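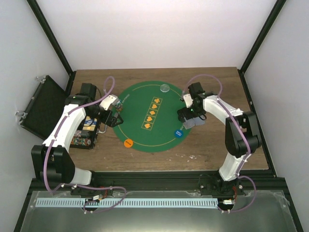

Minutes: Review of the Crisis Exercise Program

Zestow Institute, Graduate School of Security Studies
December, 4:15 p.m., Seminar Room B

Present: the program director, three faculty members, the head of the library, the registrar's representative, two student delegates and the secretary. Apologies were received from the alumni office.

1. Minutes of the last meeting

Approved with one correction. The earlier minutes said the faculty "welcomed" the proposal for a second yearly exercise. Two members recalled asking what it would cost. The word was changed to "heard."

2. Report on the Skerivell exercise

The director reported on the fall exercise, in which students played the governments of two neighboring states during a dispute over the port of Skerivell. There were 78 students in the exercise, which ran over two days, with 15 alumni serving as controllers. The director described it as the most realistic the school has run.

A faculty member asked what it was being compared with. The director said with the previous two. The member noted that both of those ended early because the controllers ran out of prepared messages, and that this was a low bar.

The student delegates said most players enjoyed the second day. The first was slow. The intelligence cell waited more than 30 minutes for its opening packet, and the cabinet team had by then made its main decision without reading anything. One delegate thought this was a fair lesson in how cabinets work. The secretary was asked to record that it was a printing problem.

3. What the students learned

The director circulated the exit survey. Nearly all respondents agreed or strongly agreed that the exercise "improved my understanding of crisis decision-making."

Discussion was long. Members doubted that a survey handed out beside the coffee table at the end of the second day could show much beyond good spirits. There was no test beforehand and none afterward. The written estimates were collected but have not been graded, and it is not clear who was meant to grade them.

The director replied that judgment is hard to measure and that employers value the experience. A member asked which employers had said so. The director will find out.

Agreed: the estimates will be read by two faculty members before the spring term starts. The survey will not be quoted in recruitment material until that is done.

4. Proposal to license Troltine

The vendor's proposal for the Troltine platform was taken as read. It would replace paper packets with timed messages and keep a log of each team's decisions. The price quoted is $1,127 per exercise, not including setup or training.

The library head asked whether the log could be exported. The proposal says it offers "full visibility," which members could not interpret. It was also unclear whether student writing would be stored on the vendor's own servers, and for how long. The registrar's representative said this would have to be settled first.

The director pointed out that Troltine would have prevented the late packet. So, a member said, would a second printer.

Agreed: no license for now. The director will ask for a trial and for written answers on export and storage.

5. Spring exercise

The working title is Isah, after the river basin in the draft scenario. The draft has students negotiating over a dam while a militia moves on the upper valley. Members found the background paper readable but thought the militia did whatever the plot needed — it has no stated aims, no money and no leader. The economics page was judged thin.

The delegates asked that roles be assigned by draw this time. The director preferred to match roles to career interests. No agreement was reached, and the item is carried over.

6. Other business

The registrar's representative asked again for attendance sheets from the fall. They have not been located.

The meeting closed at 5:50 p.m. The next meeting will be set once the estimates have been read.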